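# "It's the sock that gives up first"

The woman who designs for Clikcombe would like me to know that her running shorts are guaranteed for 222 washes. She says the number early, before the tea has arrived, and she says it again when I don't write it down.

I ask why 222.

"It's what the lab could stand behind," she says. "We didn't want a round figure. People don't trust round figures."

I'm not sure I trust this one any more for having twos in it. I have been writing about clothes and what they cost for long enough to have heard every kind of promise, and the ones with a number attached have usually been the ones with the most small print. So I ask her what a wash is.

"Cool, short, inside out, mild liquid, no softener. Dried flat or on a line."

At what temperature?

"30 degrees."

And how many of her customers does she think wash their running kit like that?

She laughs, which I liked her for. "Fewer than we'd want. My own husband puts everything in with the towels."

Does the guarantee cover the towels?

"No," she says. "It doesn't cover the towels."

Clikcombe is a small firm, based above a tile shop in Gestholm, and it sells a short list of plain sports clothes at prices that made me check I was reading the right column. The pitch is that you buy once and stop buying. I have heard it from shoe firms, from coat firms and from a man selling a kettle, and what I have noticed is that the people who say it always seem to have a new colour coming out in the spring. I put this to her.

"Two new colours," she says. "Yes. I know how that looks."

How does it look?

"Like we want you to buy again. We do need people to buy again, or there isn't a firm. I'd just like it to be after several years."

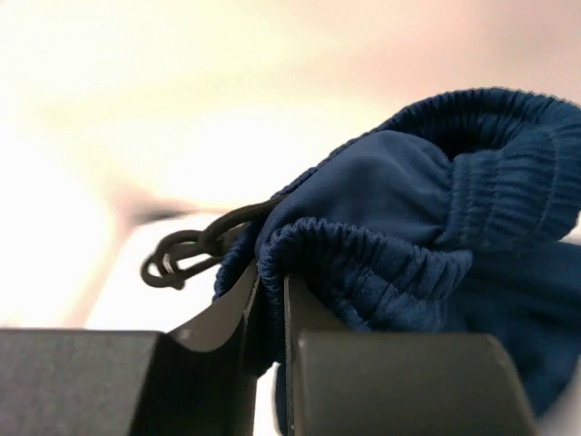 The part of the talk where she came alive was elastic. Cloth, she told me, is rarely what ends a pair of shorts. The seams can be sewn again and a small hole in the leg doesn't bother most runners. It's the waist that goes, and once it has gone people bin the whole thing.

"It goes a bit wavy, then it rolls over on itself, and one day you're holding your shorts up with one hand at the far end of the park," she says. "Heat does most of it. Tumble dryers are terrible for it. Sweat and sun cream don't help either."

Her old employer, Panyasiri, taught her to sew the elastic straight into the cloth, since it was quicker. At Clikcombe she wanted a waist that could be unpicked and swapped at home. That was the idea I had come to ask about. It is on the website under "coming soon", and it has been there since I first looked, which was two winters ago.

"It's hard," she says, when I bring it up. "If you make it easy to take out, it moves about when you run. If you stop it moving, you need a machine and a good hour to get it out. We've got a version I'm nearly happy with."

When will it be on sale?

"When I'm happy with it."

I pointed out that the price already seems to include it. She didn't agree. She said the price was the sewing, the wages and the small runs, and offered to show me the costings for one pair. She did show me, and as far as I could follow them they added up, though a line called "other" was fatter than I'd have liked. She said "other" was mostly postage and returns.

Returns of what?

"Wrong size, nearly always."

There is also the repair scheme, run through a workshop called Grondik, where you can send a worn-out pair to have the waist replaced. You pay the postage both ways. I asked whether it would be cheaper to buy a new pair from a supermarket, and she said of course it would, it would be cheaper to buy several.

"I can't win that argument on money," she says. "I've stopped trying. If money's tight, buy the cheap ones and keep them out of the dryer. You'll get years out of them."

It was the most useful thing anyone in her trade has said to me, and it isn't on the website. I asked if it might be.

"I'd have to ask," she says.

She walked me down past the tile shop afterwards, and at the door I remembered to ask about the socks, which carry no guarantee at all.

"Oh, socks," she says. "It's the sock that gives up first. I wouldn't put my name to a sock."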